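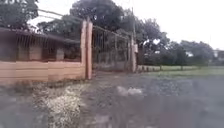

4.3 Recording Your First Drive

Now the fun part — collecting the road examples your Tosano rover will learn from!

1. Pick a quiet street with varied edges: gates, low walls, grass, gravel. Overcast days are great for soft, even light.

2. Wipe the front lens, then hold REC until the light turns green.

3. Steer by hand at walking pace. Keep your thumb on the stick the whole way, so each picture is saved with your steering. 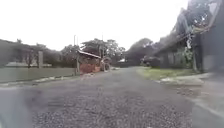
4. At the end of the street, turn around and drive it again the other way. Both directions count as new examples.

5. Press REC once to save. Clips under 200 pictures are dropped.

Note: Training unlocks at 1,000 pictures, but 3,000 gives a much smoother driver.

Caution: Stop recording before you lift the rover — carried footage teaches it bad habits.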